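Give Your Glue and Paint Bottles One Clear Bin

Filed under: Craft Room, Small Fixes
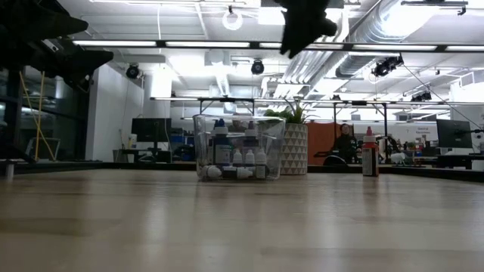
Photo: Zawadi Lema

If your small bottles live all over the craft table, try this! It takes one clear bin and maybe a cup of coffee's worth of time, and I love it more every week.

What you need

A clear plastic bin, a bit wider at the top than at the bottom
A damp cloth and a dry one
Your bottles — glue, ink, paint, whatever has a pointy tip and a habit of rolling away

Step 1. Get everything out

Drawers, pencil cups, the windowsill, the bag you took to your sister's in August. Put it all on the table and wipe each bottle down. Dried drips around the collar come off with warm water if you let the cloth sit on them for a minute.

Step 2. Check the caps

Tighten every one, then turn the bottle over above the cloth. Leaky ones get a new cap or get used up this week. (I had 2 leakers and one of them was brand new, grr.)

Step 3. Big ones at the back

Stand your tallest bottles against the back wall of the bin. The blue pair went in first in the bin up top, and the little dropper bottles with the white caps stand in front of them. You can see all the tips at a glance and still reach the small ones!

Step 4. Fill the floor

Spare small bottles can lie on their sides along the bottom, as long as they passed the cap check. Point the caps the same way so you can grab them without fishing around.

Step 5. Leave out the one you're using

Just one! Right now it's the red and black bottle, out on the table to the right of the plant. When you finish with it, it goes in the bin and the next one comes out.

A few extras

Keep the bin near the far edge of the table so your elbows have room. A potted plant beside it looks lovely — water it with the bin moved over, though.

Turn labels outward where you can. Griet Meijer writes the opening date on hers with a paint pen, and I've started copying her.

Updated May 2022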